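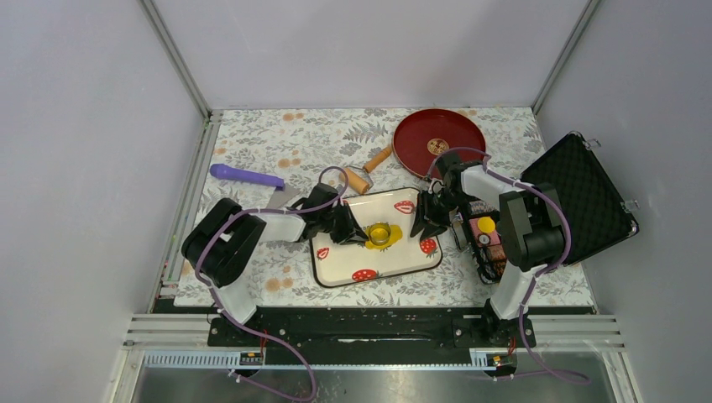
A gold-colored metal cup or tin on a strawberry-patterned tray.

Urkberg Cup

The Urkberg Cup is a dice game played for money, named for the town of Urkberg, where it is said to have started. A banker shakes two dice under a cup and players bet on the total before the cup is lifted. It is also played in Grerport and in several river towns between the two, usually in back rooms and at fairs. Claims that it is an old game, or a fair one, are poorly supported.

Rules

Players bet on low (2 through 6), high (8 through 12) or seven. Low and high pay even money. A bet on seven pays 4 to 1 and loses on any other total. When a seven is thrown, all low and high bets go to the bank.

The banker must shake the cup at least three times and may not touch it again until betting is closed. In Grerport the shake is done before any bets are placed. In Urkberg it is done after. Supporters of each method say the other invites cheating, and both have a point.

Some tables allow a "hold," in which a losing player leaves the stake down and doubles it for the next throw. Most house rules stop this at 100 times the opening stake, a limit usually described as protection for the player. It also protects the bank from having to cover a large bet.

Odds

Two dice make seven in six of 36 combinations. Low and high come up in 15 each. A player betting on either one therefore loses 21 times in 36, which gives the bank an edge of 16.7 percent. The bet on seven has the same edge. Few legal casino table games take as much on their basic bets.

Local guides often call the game "nearly even" on the grounds that low and high look like two halves of a coin toss. They leave out the seven.

Origin

The usual story is that a ferryman named Flotham brought the game upriver and won a mill with it. No deed or court record naming him has been produced, and the mill is placed in three different spots depending on who is telling the story. A painted sign in Urkberg gives the game's age as 1,000 years. The sign cites no source.

Jin-sol Kwak, who has written on gambling in the river towns, considers the game a trimmed-down form of under-and-over seven, a carnival game found in many countries. Kwak notes that the bets are the same and that only the cup and the name are local. This view has not been popular in Urkberg, but no earlier written rules have been offered against it.

The Song system

The Song system is a betting plan sold as a pamphlet at the August fair. It tells the player to wait for two lows in a row, then bet high, and to double after each loss. The pamphlet promises a steady profit and includes letters from winners, none of them signed with a full name.

Dice totals do not depend on earlier throws, so waiting gains nothing. Doubling produces many small wins and an occasional loss large enough to erase them. The pamphlet's author is given only as "Song," and it is not clear whether this is a person.

Variants

Blind Cup adds a third die and drops the bet on seven. Tuesday Cup, played in Grerport, returns half of a low or high stake when a seven is thrown, which cuts the edge on those bets to 8.3 percent. It is said to be the version bankers like least.

See also

Under-and-over seven
Chuck-a-luck
Martingale (betting system)
Gambler's fallacy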